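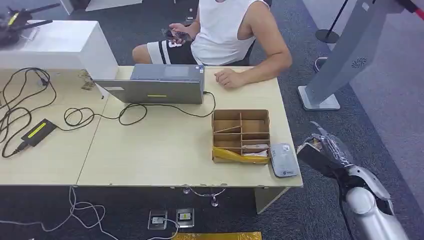
Kapitel 5: Der Kabelberg und der Schreibtisch darunter

Zuletzt aktualisiert: 23. Oktober 2023

Suchbegriff eingeben Suchen Alle Kapitel

Ich fange dieses Kapitel mit den Kabeln an, obwohl mir Vaughan Trevaskis beim Gegenlesen an den Rand geschrieben hat, man müsse doch mit dem Stuhl beginnen. Muss man nicht! Über den Stuhl reden alle, und dann sitzt man wunderbar eingestellt vor einem Tisch, auf dem kein Platz mehr für einen Schreibblock ist. Schwarze Kabel in losen Schlaufen über der halben Platte, mittendrin das Netzteil, ein paar hängen vorne über die Kante – so einen Tisch kennen Sie vermutlich, vielleicht sitzen Sie gerade an einem. Ich jedenfalls hatte jahrelang so einen, damals noch im Gemeinschaftsbüro in Skenenbridge, und ich habe mein Notizbuch regelmäßig auf den Knien geführt.

In den ersten vier Kapiteln haben wir uns mit Räumen beschäftigt: Licht, Wege, Türen, das ganze Drumherum. Jetzt rücken wir näher heran, bis an die Tischplatte. Ich nenne das, was dort passiert, die Arbeitsfläche zweiter Ordnung (der Begriff stammt aus unserem Kursheft in Workville, und ja, er klingt wichtiger, als er ist). Gemeint ist der Teil des Tisches, den Sie mit aufgelegtem Unterarm erreichen, ohne sich vorzubeugen. Wenn eine Hand das Telefon hält und die andere neben dem Laptop liegt, dann ist dieser Bereich ziemlich klein. Alles, was sonst noch auf dem Tisch liegt, ist Lager. Gegen ein Lager habe ich gar nichts, aber dann bitte in einer Schublade oder im Schrank daneben.

Besonders tückisch sind zwei zusammengeschobene Tische. Das ist die übliche Lösung, wenn eine Platte nicht reicht, und ich mag sie gern, weil man sie an einem Nachmittag wieder auseinanderziehen kann. Nur wird aus dem zweiten Tisch fast immer der Ablagetisch. Der Laptop steht auf der einen Seite, und auf der anderen sammeln sich Ladekabel, Klebebandreste, Papierfetzen und irgendwann ein Adapter, dessen Gerät längst verschenkt ist. Die Fuge dazwischen wirkt wie eine Landesgrenze. In unserem Übungsraum in Paewai haben wir im September die Kabel von einem einzigen solchen Doppeltisch genommen und ausgelegt, und wir kamen auf 65 Meter. Ich habe zweimal nachgemessen, so ungern wollte ich es glauben.

Was Sie in diesem Kapitel lernen

Zuerst geht es ums Sortieren: Was muss dauerhaft am Strom hängen, was nur ab und zu? Danach kommt die Kabelführung, also hinten herum statt quer vor dem Rechner entlang, und die Frage, wo das Netzteil hingehört (meine Meinung dazu ist schnell erzählt: nicht auf die Platte). Angestoßene Kanten und abgenutzte Stellen behandeln wir im dritten Abschnitt, samt Reparaturwachs. Den Stuhl bekommen Sie auch noch, ganz am Ende, Vaughan zuliebe.

Bevor Sie weiterlesen, brauche ich Sie kurz an Ihrem eigenen Tisch. Setzen Sie sich so hin, wie Sie dort wirklich sitzen, auch schief, auch mit dem Handy in der Hand. Legen Sie den freien Unterarm ab und markieren Sie mit einem Streifen Kreppband, wie weit Sie kommen. In der Plernel-Methode, die wir in Abschnitt 5.1 durchgehen, liegt diese Linie meistens 50 Zentimeter von der Vorderkante entfernt, bei mir etwas näher. Lassen Sie das Band kleben, wir arbeiten gleich damit weiter.

5.1 Erst ausstecken, dann entwirren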